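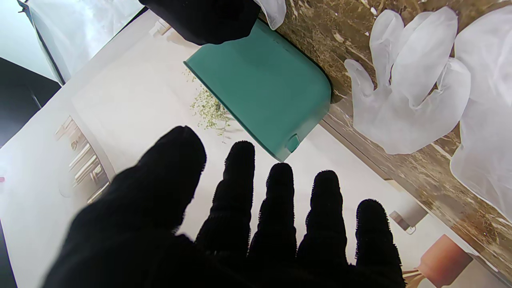 Lirkmont told me to skip the Plilard covers and buy bare hands with rubber tips, on the grounds that fuzzy fabric holds dust and you'll be picking bits out of it all winter.

Zisora hand covers on a home build: two months in

23rd December

2 min read | 35 comments | 200 shares

I bought the Plilard covers anyway, the black ones, for the pair of five-fingered hands I've been building since October. The kit from Zisora comes as one left and one right with a strip of spare fastener. Fitting took an evening. The thumbs are tight and the instructions skip them.

Grip is better than bare plastic. A dustpan used to twist when a hand pressed on it, and now it mostly stays put. My cleanup test is dried leaf or herb bits on a glossy white floor with a teal dustpan, one hand on top of the pan and the other open beside it. Glare off the floor bothers the wrist camera more than the covers do.

Lirkmont is right about the dust. I brush them after every session. Small flakes work into the fingertips and need tweezers. Disposable gloves over the top keep the fabric clean but they slip.

The cuff stitching on the left one started to go after 800 grasps by my log. A few loops of nylon thread fixed it.

I'd buy them again for dry work. For a sink or anything oily, get the rubber tips.

Share | 1661 views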